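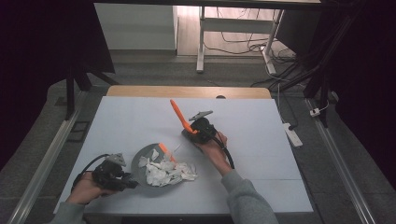
Is the Hegyi open day worth the drive to Broltham?
I'd go again, as long as you like brooms or live with somebody who does. Parking is free and so is the coffee.

I am the one who likes brooms. My husband Zsolt thinks a broom is a broom, and he also thinks the place to keep one is wherever you stopped sweeping. We've had words about this. So when my neighbor Gizella Bárány told me the Hegyi broom and brush works was letting people in for the day, I signed us both up before he could be busy.

We got there late (my fault, I went back for my sweater) and they'd already started, so we tagged on to the end of a group and missed whatever was said about the founding. The yard smells wonderful, like a hayloft. They sort the broomcorn by length in there, and the people doing it don't even look down while they work. I tried a handful. Mine looked like a bad haircut.
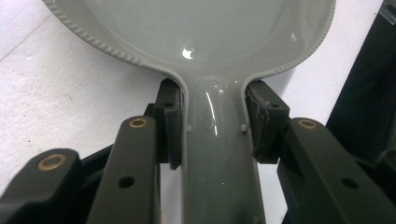

The winding room

This was my favorite part. Our guide, Theophilus Alhassan, has been winding brooms since he was a teenager, and he did one start to finish while he talked to us. The wire goes round and round, the bristles get pulled in a layer at a time, and then comes the stitching, which is what makes it flat. I had never once wondered why a broom is flat! They make 200 on a good day, and the catalog lists 546 different brushes. There's one just for the groove under a sliding door. I want it.

Zsolt asked how long a broom should last. Theophilus asked how we store ours. I looked at the ceiling.

Bristles up or hung on a hook, people. Never standing on its bristles, never left leaning out on the porch in the rain. I didn't say a word the whole way to the next room — I want credit for that.

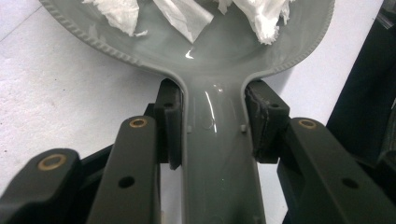
Glossy gray, with a beaded rim.

Next door they do the scrubbing brushes, and it's loud, so bring something for your ears. I mostly watched people's mouths move. There was a display of old Vomwood carpet sweepers along the wall too, and I stood there longer than I meant to. My grandmother had the green one.

The shop, naturally

I went in for one broom. I came out with a broom, two dish brushes, a hook for the broom and a tin of Grasex handle wax that Zsolt says we'll never open. It came to 70 dollars and we'd agreed on 40. Go early, by the way, as the dustpans with the long handles were gone by lunch.

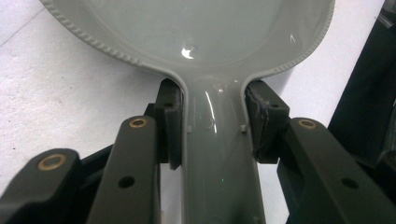
Ridges along the edge and a shiny finish.

They're planning another one next August, and you sign up at the front office. The hook is up in our laundry room now. Last night I found the new broom leaning on the refrigerator, bristles down, and a husband in the next room who couldn't imagine how it got there.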